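# Why Do Wrestlers Have Weight Classes?

Hi again! A reader from Rivdale wrote in to ask why a small wrestler never has to wrestle a giant one, and I got so excited I started typing before breakfast.
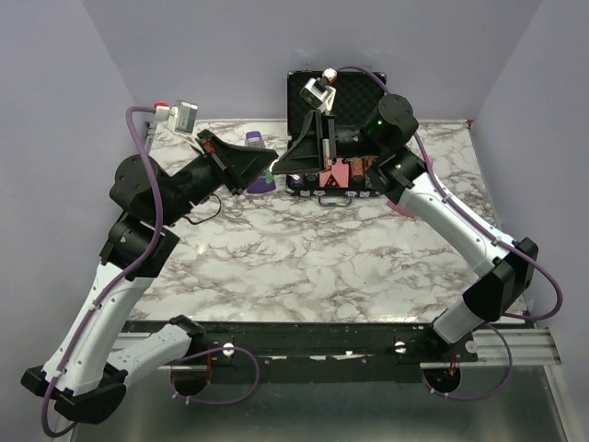

*Two robot arms reaching toward an open black case with a foam-lined lid.*

Okay, wrestling. I started when I was nine, at a little club in Trultside that shared its gym with a badminton group. On my very first day the coach pointed at a scale in the corner and told me to hop on. I thought I was in trouble! I wasn't. She just needed to know who I should practice with.

## So what is a weight class?

A weight class is a group of athletes who all weigh close to the same amount. Wrestling has them, and so do boxing, judo and mixed martial arts (people call that one MMA for short). Each class has a top number. If you weigh that number or less, you can be in the class. If you weigh more, you move up to the next one.

Think about a seesaw. If you sit on one end and a grown-up sits on the other, you go up in the air and you stay there. You could be the cleverest seesaw rider in the whole town - you're still stuck up there! Wrestling can be a bit like that. When one person is a lot heavier, it's really hard for the other one to lift them or push them or tip them over, and it's easier to get squashed and hurt.

When two people are close to the same size, you get to see who has better moves, who is quicker and who has been practicing. That makes a much better match to watch, too.

## Is everybody in a class exactly the same?

Nope! One might be tall and skinny, and another might be short with big strong legs. I was the long, noodly kind. I could reach a person's ankle from what felt like the other side of the room, but the shorter kids could duck right under my arms (they did it all the time, and it drove me bananas).

At kids' tournaments, age matters as well. Some tournaments skip the set classes and put kids in little groups, where everybody is near the same age and near the same weight. The way it works can be different from one place to the next, so your coach is the one to ask.

## What happens at a weigh-in?

Before a tournament, wrestlers stand on a scale and somebody writes down the number. That's called a weigh-in. Some are the same morning as the matches and some are the night before.

I remember mine at the Escobedo Open, one chilly October. There were 17 kids in line ahead of me and the floor was freezing on my toes. I stepped on, the man wrote something on his sheet and said "next," and that was it. All that waiting for two seconds on a scale!

An official might also check that your fingernails are short (long nails scratch!) and that your skin doesn't have a rash. Wrestlers are pressed up close together, so a rash can spread fast from one kid to a whole team.

## Can you change your class?

Sure, and if you're a kid you probably will, just by growing. I moved up two classes in one school year and didn't do anything except eat dinner and get taller. My poor wrestling shoes didn't even make it to spring.

You may hear about grown-up fighters who "cut weight," which means they try to weigh less for a short time so they can be in a lower class. Please don't copy that. It can make even strong adults sick, and it's a bad idea for kids, whose bodies need food and water to grow. If anybody ever tells you to skip meals or stop drinking water for a sport, tell a parent or another adult you trust right away. I mean it.

## Who wrestles the really, really big people?

Other really big people! The top class is usually called heavyweight. In many places it still has a limit, though it's a high one. Heavyweight matches can be slow and pushy at first, with lots of leaning, and then suddenly - boom - somebody goes down and the whole mat shakes. I used to sit as close as they'd let me.

Long ago, some kinds of wrestling didn't have classes at all. Sumo is a fun one to look up, because in Japan's professional sumo a smaller wrestler can still be matched with a huge one. The small ones have to be very sneaky with their feet.

## Some words to know

- **Weigh-in:** when athletes step on a scale before they compete
- **Heavyweight:** the class for the biggest athletes
- **Bracket:** the chart that shows who wrestles who
- **Singlet:** the stretchy one-piece suit many wrestlers wear
- **Pin:** holding the other wrestler's shoulders or back on the mat, which ends the match

Next time I'm going to answer a question from a class at Prinell School, who want to know why some wrestlers have funny-looking ears. I have one of those ears myself, so I've got plenty to say about it.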